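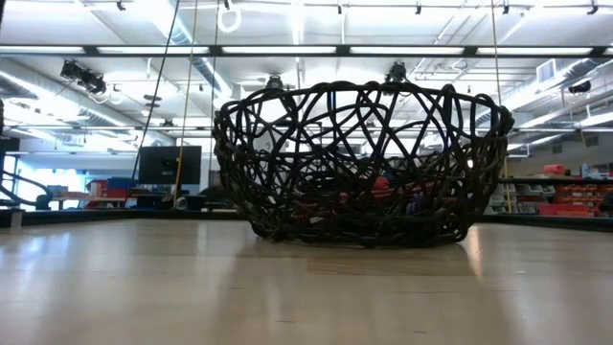 Cord and Basket Making in Irnham: What People Remember

Student project report by Romana Koubek

Why I chose this subject

My grandmother kept her onions in a basket her own aunt had made, and when I was small I used to poke my fingers through the gaps until I was told to stop. So when our teacher asked us to pick a local craft for the January project, I didn't have to think very long! I wanted to find out who made baskets and cord in Irnham, how they learned, and why so few people do it now.

How I went about it

I sent 234 short questionnaires home with students at our school and got 199 of them back, which was far more than I had dared to hope for. I also spent 2 long afternoons in the reading room, going through the old order books of the Bakelar workshop. The handwriting was dreadful in places — I had to ask for help with one whole chapter.

What I found

The busiest year in the Bakelar books shows 830 baskets sold, mostly to farms and to the fruit market on Villalobos Street. Cord was sold alongside them, made up into hanks so that a customer could carry it home without a tangle. 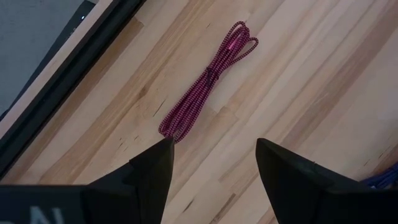 Prices for cord went up very slowly, and the same families turn up in the books again and again, sometimes paying in eggs or firewood. Many of the questionnaires mentioned a parent or grandparent who could braid a handle, but hardly anyone had been taught to finish a rim. Several people wrote long, lovely notes in the margins, and I have copied my favorites into the appendix.

What I would do next

I ran out of time before I could visit Grukent, the next village over, where one family is still said to weave in the winter. I would love to go there in the spring and ask them to show me how a base is started.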